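Plovasside Tidy-Up Trials: notes and data card

About this folder

This is the shared record for the tidy-up trials at the Plovasside site of Egan, where a two-armed workcell has been taking on some of the end-of-shift bench cleaning. If you've come here for the recordings alone, you're welcome to skip down to the section on files. I'd be grateful if you read the rest at some point, though, as most of what we learned had more to do with the people on the packing floor than with the arms, and the numbers don't make much sense without it.

The folder covers the trials from August onward. Anything older was done on the previous bench with a different layout and lives in the Andia folder. Please don't mix the two. The labels look the same and they aren't.

Why cleaning

When the site first talked about automation, everyone assumed it would start with packing. The packers certainly assumed it, and a few of them were pretty worried, which was fair enough given how little they'd been told. We spent the first couple of weeks mostly listening, and what came up again and again was the last half hour of the day. Benches have to be cleared, offcuts swept up, bin liners changed and the small stuff put back in baskets, and all of it lands when people are tired and thinking about the bus. Nobody was hired for that part and it had never been written into a job description. It usually fell to whoever was newest.

So that's where we began. The tasks are small and dull and they suit a pair of arms reasonably well, with some exceptions I'll get to.

What is in the set

There are 400 episodes in total. Of these, 200 were driven by packers from the floor and the rest by the engineering side. Each episode is a single attempt at a single task, and the operator drives both arms from start to finish. The tasks are:

sweep: brush scraps into the dustpan and tip them into the bin
liner: fit a fresh bag and fold it over the rim
sort: put loose items into the wire shelf compartments
reset: put the brush and pan back together beside the bin

Failed attempts have been kept and are marked as failed. We talked about taking them out and decided against it, partly for the usual training reasons and partly because the packers asked us to leave them in. They felt a record with only the good runs in it would give the managers upstairs the wrong idea about how ready this is, and I think they were right.

Files

episodes/ holds one folder per attempt, with joint positions, gripper state and video from the fixed camera
labels/ holds task name, outcome and operator group (floor or engineering)
notes/ holds the comments operators typed in afterwards, with names removed
tools/ holds the Zunari export scripts, which you'll need for playback

Operator group is as fine as we go. There is no operator ID anywhere in the set and we won't be adding one. An early version did have it, and somebody quite reasonably asked whether their times could end up in a performance review. The honest answer was that we couldn't promise they wouldn't, so the field came out and the old copies were deleted. If you find one, please tell us and then delete it as well.

Things to know before you use it

Liner is the hard one. Thin plastic slides and clings, and the arms have to work together to get the fold down over the rim. Expect long episodes and plenty of second tries. Sweep is much easier, although the operators had quite different ideas about the angle of the brush. The floor group tends to make short strokes toward the pan and the engineering group tends to push everything along in one go. The short strokes leave less behind.

The floor surface has a veined marble pattern, and the veins can fool a simple scrap detector. Check your results by eye before you trust them.

Every attempt was made under the site's normal indoor lights, with the bin kept close to the middle of the cell. A model trained on this set alone will probably do badly if you move it very far.

What has changed on the floor

The cell handles one bench at a time and somebody still has to watch it, so no one has been replaced and no shifts have been cut. What has changed is who does the watching. It goes on the roster now and it's paid at the trainer rate, which took longer to sort out than the wiring did. The newest starters no longer get the cleaning by default.

It hasn't all been good news. Some people miss the chat that went with the sweeping up, and I hadn't given that any thought at all until it was raised at the Monday meeting. We've since moved the cell run so that it starts 30 minutes before the end of shift — that leaves a bit of breathing room and the kettle tends to go on. There's also a fair complaint about noise from the people nearest the cell, and it's still open.

Using and sharing

The set may be used freely inside Egan and by the Zunari project. For anything beyond that, please ask first. The packers agreed to take part on the understanding that they'd hear where the recordings went, and we post each request on the noticeboard in the lunchroom before we answer it.

Version 2 adds the reset task and corrects the outcome labels for liner. If you're still on the first version, please update.
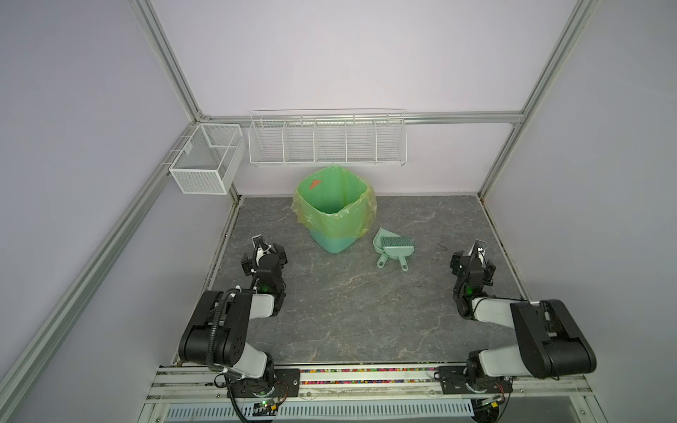
The cell with the lined bin between the two arms, and the brush resting in its dustpan.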